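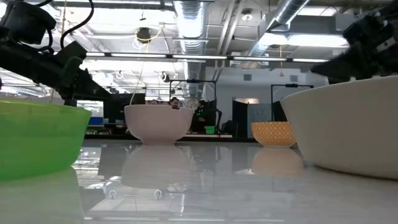

The Big Bowl Supper Is Coming Back to Drisby

Posted in March
By the Drisby Neighbors Newsletter desk

If you were with us last spring you'll remember how the tables ran all the way down the hall and out into the entryway, and how the soup ran out before the bread did, which I still feel a little bad about. Well, we are doing it again, and this time there will be more soup! The Big Bowl Supper starts at 5:30 in the old Stuko hall, and everyone who lives in Drisby, used to live in Drisby, or is just passing through and happens to be hungry is welcome to sit down with us.

For those of you who are new (and there are quite a few of you over on the Midance side of the creek, hello!), the idea is very simple. Each table shares food from a few big bowls set in the middle, passed hand to hand, the way a lot of us ate at our grandparents' houses. There is no buffet line and no assigned seating. You sit where there's a chair, and you ask the person next to you for the potatoes. I have met more of my neighbors over a bowl of potatoes than I have in all my years of waving from the driveway, and I say that as a person who waves a lot.

We need 20 households to cook this year. A dish should feed a table of ten or so, and it should be something that can sit out for a little while without suffering. Bean salads are wonderful. So are noodles, roasted carrots, rice dishes, slaw, and that cold cucumber thing with dill that disappeared before I got any last time (whoever you are, please bring two). If you're making something with nuts, shellfish or dairy, write it on a card and tape it to the side of the bowl. We'll have cards and tape at the door if you forget.

Bread is coming from Yordanov Bakery again, and they've promised us 28 loaves, including the dark one with the seeds. Please don't bring more bread! We love you, but last year people were going home with it under both arms.

A word on the bowls themselves. Bring the biggest one you own, and please put your name on the bottom. We still have 3 serving bowls in the hall closet from last spring, along with a lid that doesn't fit any of them and a very nice ladle. Come and claim them before the supper if you can, or we'll set them out on the table by the coats and hope for the best. Plastic and metal are both easier to carry up those front steps than glass or crockery, but use what you have.

The supper is free, as it always has been. There will be a jar by the door for the kitchen roof, and I'm happy to tell you that the jar and the winter book sale together have brought in $3,000 so far. The bucket under the leak has been retired to the garden shed, at least until the next big storm. If you'd like to put something in the jar, thank you, and if you'd like to come and eat three helpings and put nothing in it, thank you for that too.

Doors open for cooks at 4:00. Use the side entrance, where there's a ramp and somewhere to set a heavy dish down while you find the handle. We could also use a few strong backs for the folding tables, and some patient people to stay after and dry dishes. The dish drying is where all the good conversation happens, in my opinion.

To sign up to cook, add your name to the sheet in the hall entryway or at the Yordanov counter. See you at the table!

Last updated: March, with the corrected time for cooks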